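Cup rack

A cup rack is a household stand used to hold drinking cups after washing or between uses. The term covers countertop wire racks, in which cups are laid over or against rods, and the upright mug tree, a pole with short pegs. Racks are usually kept near a tray, a folded cloth and other tableware. 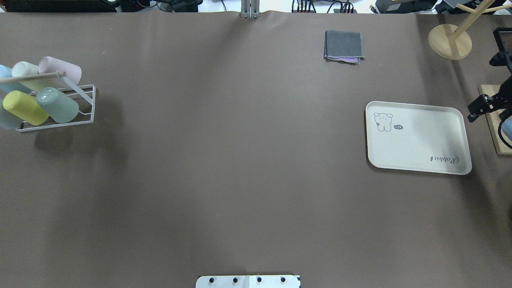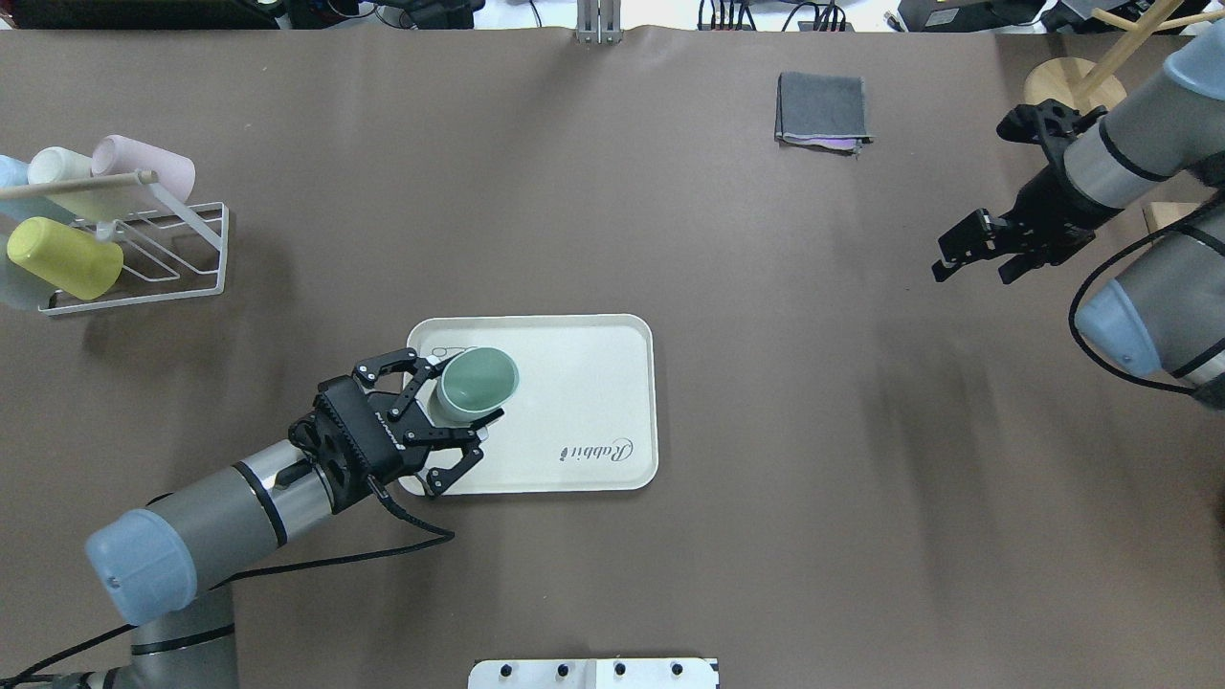
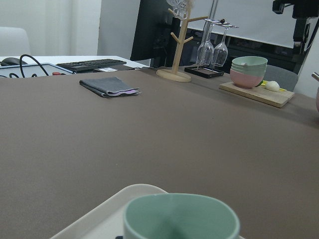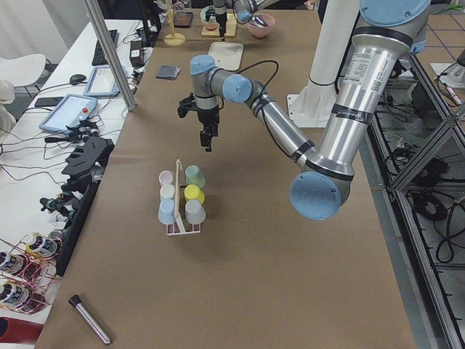
Cups and tableware on a brown-topped table. A white rack with cups is seen in the first, second and fourth views; a light wooden mug tree stands in the second, third and fourth.

Construction

Wire racks are commonly made of coated steel. Some models add a wooden dowel, which gives the cups a softer resting surface and limits scratching. A six-cup rack is generally laid out in two rows of three. The Narkora, sold under catalogue number 3883, follows this pattern, while the smaller Gikholm holds 4 cups and folds flat for storage.

Mug trees suit cups with handles. Stemware is better hung by the foot from a crossbar, with the bowl pointing down.

Use

Cups are placed on their sides or upside down so that water runs out and dust stays off the inside. Plastic cups hold droplets longer than glass or glazed ceramic and benefit from a gap between neighbours. In his household guide, Hooman Bahrami advises leaving a finger's width - more in humid weather - and wiping the rods once a week.

A tray is used for carrying cups to and from the rack. Bowls are normally nested and stacked separately, often on a board.

Colour sets

Sets in mixed pastel colours became popular with families, as each person can keep to one cup. The Trilel set was sold in 5 colours, with grey added later. Esmaeil Azimi, writing on kitchen storage, grouped such sets with nesting bowls in matching shades of pink and green.

See also

Dish drainer
Mug tree
Serving tray
Tea towel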